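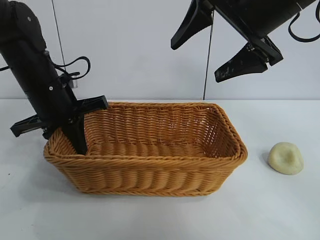

Wicker basket on a white tabletop

Wekura Short Film Festival: Frequently Asked Questions

Read this page before you write to us. Most of the mail we get in the month before the deadline is answered somewhere on it.

What is Wekura?

Wekura is a short film festival held every October in Votow. Screenings take place in the Fandevitz, a single-screen theater with 300 seats. We show live action, animation and documentary shorts, plus one program of older shorts from our own collection. We do not show features.

How long can my film be?

Thirteen minutes at most, including the credits. A film that runs 13:20 is over the limit and will be returned. If you have a longer cut and a shorter cut of the same film, send the shorter one. Please don't speed up the end credits to get under the line. The audience has to read them too.

How many films do you select?

Last year's festival had 66 films. This year will be close to that, depending on how long they run. We received 3000 entries, so please don't take a rejection as a verdict on your work. A lot of films we liked were left out when we put the programs together.

Does it cost anything to enter?

There is a fee for general entries and a lower one for students. The current amounts are on the entry form. We don't refund fees if your film isn't selected or if you withdraw it after the deadline. We do refund them if you entered the same film twice by mistake.

I missed the early deadline. Is there any disadvantage?

Only the fee, which goes up in June. Films are watched in the order they arrive, but no decisions are made until everything has been seen.

Where do I upload my film?

Through Tu, the online form linked from our front page. You'll need to open a Tu account, which is free. Upload one file per entry. We don't accept discs or drives for the selection round, and we don't accept links to films hosted elsewhere. Passwords expire, links get moved, and we end up chasing people for a film we were supposed to watch two weeks earlier.

Can I replace my file after I upload it?

Yes, up to the final deadline. Open your entry in Tu and choose "Replace." After the deadline the file is locked. If your film is selected, you can send us a newer version for the screening as long as the running time and the edit stay the same. Sound mix and color fixes are fine.

Can I enter a rough cut?

You can. Put a line in the notes field saying what is unfinished. Our viewers are used to temp music and missing effects shots. They are less forgiving of dialogue they can't hear.

Does my film need English subtitles?

If any of the dialogue is in another language, yes. They should be burned into the entry file. For the screening copy we prefer a separate subtitle file. 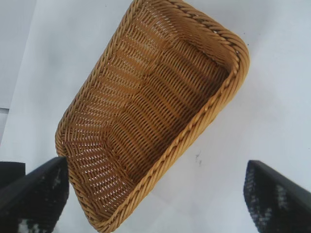

Subtitles are placed at the bottom of the screen unless something important is down there, such as a title card or a text message the viewer needs to see. In that case move them to the top for that shot only. White letters with a thin black outline work best in the Fandevitz. Yellow is also fine. Please don't use all capitals.

Do you require a premiere?

No. Your film can have played at other festivals, on television or online. The only rule is the completion date: it must have been finished within the last two years. Retrospective titles are picked by us, and you can't apply for that program.

What rights do I need?

You need permission for everything in the film, music included. We ask you to confirm this on the form and we don't check it ourselves. If you used a well-known song and only have festival rights for it, that covers our screenings, but tell us so we can leave it out of the trailer.

What do you need from me if I'm selected?

A screening copy, two stills, a short synopsis and a poster if you have one. The stills should come from the film itself. Behind-the-scenes photos are welcome as extras, but we can't print them in the program. Posters go up in the theater lobby and should be portrait format. If you want yours back afterward, write your address on the reverse.

Keep the synopsis to three sentences and don't give away the ending. If it's too long we will cut it ourselves.

Do you pay for travel?

We can't cover travel. Directors with a selected film get two passes for the whole festival and a reduced rate at one of the hotels near the station. Details are sent out with the selection letter.

When will I hear from you?

All entrants hear from us by the end of August, whether selected or not. Check your spam folder before writing. We don't send individual feedback on entries.

Who votes for the awards?

There is a jury prize for each category, decided by three jurors, and an audience prize decided by ballot. Ballots are handed out at the door and collected after each program. You can only vote for films you were in the room for.

Can I buy a ticket for one film?

No, tickets are for a full program, which usually has six or seven films in it. Doors open half an hour before the start. Latecomers are let in between films, so if you arrive during one you'll wait in the lobby until it's over.

Are the programs suitable for children?

The 10 a.m. family program is. The others are not rated, and we suggest 15 and up for the late show.

Related pages
Entry rules and deadlines
How to make a screening copy
Getting to the Fandevitz
Past programs
Poster wall: last year's entries
Ticket prices and passes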